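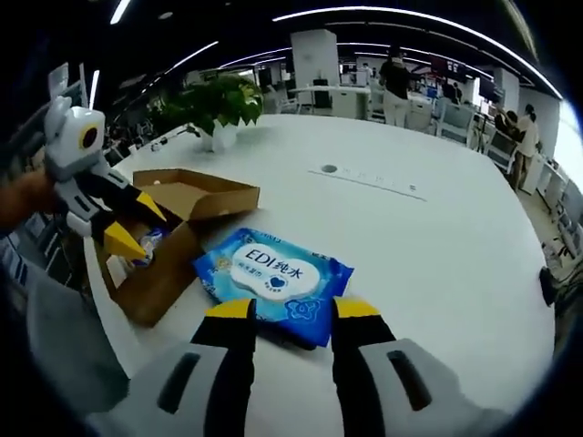

The $200 Hand

Agustina Gaete wants me to believe that packing wet wipes into a cardboard box is the future. She has two hand-held grippers, gray with yellow fingertips, and a shared workshop in Toledo where she has been building the things since June. The plan is to work the grippers by hand, record every grab, and let a robot learn from the recordings.

I have my doubts. Gaete's log lists 2760 grabs, and 809 of them are marked bad. She blames the fingertips, now on version four. I blame the wipes – a soft pack is a mean thing to hand a beginner.

The parts cost her roughly $200 a gripper, if you don't count evenings. I would count evenings.

"It doesn't have to be fast," she told me. Fine, but it does have to work when she lets go of the handle, and the arm she ordered for that part is still on back order.

RECENT
Wellville's Lawn Robot, One Year On
Vosov Kit Review: Bring Your Own Screws

14 shares | 4 comments
© Cekcombe Magazine | Contact | Back to top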